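Sorting a mixed button tin without losing the will to live?

Asked by Prostetti, 11 Oct 2005

Hello all. My aunt has passed her button tin on to me, and it's a big one, an old sweet tin the size of a cake. She reckoned there were 3,000 in there and I believe her. I'd love to use them for cushions and children's cardigans, but every time I want a matching set I end up tipping the lot on the bed and giving up after half an hour. Do you sort by colour, by size, or by something cleverer? And what do you keep them in? I haven't got much cupboard space and the cat is a menace.

3 answers

Ok-hee Ok
What a lovely thing to be given! I inherited my mother-in-law's tin in June and went through just the same business, so I do sympathise. My advice is to go by colour first and leave size well alone until later. Put a pale cloth down so they don't roll off, get a few shallow trays or saucers, and do one colour at a time. Pull out all the reds, say, then all the blues, and leave everything else in the heap.
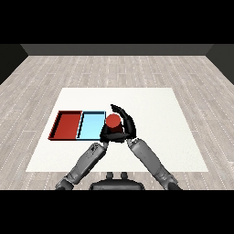

Once a colour is out, thread any matching ones together on a bit of cotton and tie it off, and then you'll never have to hunt for the set again. I did 80 minutes an evening with the radio on (my husband thought I'd gone potty) and it was rather soothing by the end. Shanks and flat ones can go in together, I've never seen the harm in it. Do look out for glass ones though, and wrap those separately, they chip so easily.

Flirnen
jam jars

Vamix
I'd go the other way from Ok-hee and sort by size, as it's the buttonhole that decides things when you're making cardigans. But each to their own! I keep mine in an old cutlery drawer with 8 sections, and the cat can't get into it. Wash the grubby ones in warm soapy water first, but keep the metal and fabric-covered ones out of it, I ruined two nice brass ones that way.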